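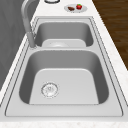 Cleaning Golf Clubs and Grips at Home

Dirt packed into the grooves of an iron reduces the spin it puts on the ball, and a slick grip makes the player squeeze harder. Both can be fixed at home with dish soap, a soft brush and two towels. A full set takes less than an hour.

What you need

Plastic bucket, 8 quarts or larger
Mild dish soap, no bleach or citrus additives
Nylon brush or old toothbrush
Wooden toothpicks
Two cotton towels, one for washing and one for drying

Irons and wedges

Fill the bucket with warm water to a depth that covers the clubheads but stays below the ferrules, the plastic collars where the head meets the shaft. Hot water can soften the adhesive under the ferrule, so test it by hand first. Add a teaspoon of soap.

Stand the irons in the bucket for five minutes. Scrub along the grooves, heel to toe, then across them. Use a toothpick for anything left in the corners. A steel brush will mark chrome and should be kept for the soles of old range clubs, if it is used at all.

Rinse the head, keeping the shaft tilted down so that water does not run toward the grip. Dry right away. Raw, unplated wedges will rust overnight if they are put away damp. A thin wipe of mineral oil on the back and sole slows this - keep it off the face.

Drivers and fairway woods

Do not soak these. Water can get in through the adjustable hosel or a weight port and cause a rattle. Wipe the head with a damp, soapy towel, brush the face lightly, and dry it. Tee marks on the sole usually come off with a little car polish.

Grips

Wipe rubber grips with a soapy towel, then with a clean damp one. If the surface is still shiny, scuff it lightly with 100-grit sandpaper, two or three strokes on each side. Finer paper, such as 1000-grit, polishes the rubber and makes the problem worse. Cord grips need the brush and no sandpaper.

Let grips air-dry away from heaters and direct sun. Clubs washed in the evening are normally ready by morning.

Storage

Empty the bag and vacuum the bottom, where sand and grass collect. Leave the pockets open until the lining is dry. Keep the set indoors - a car trunk in June is hot enough to loosen grip tape.

Wet headcovers go on a line, never back on the club.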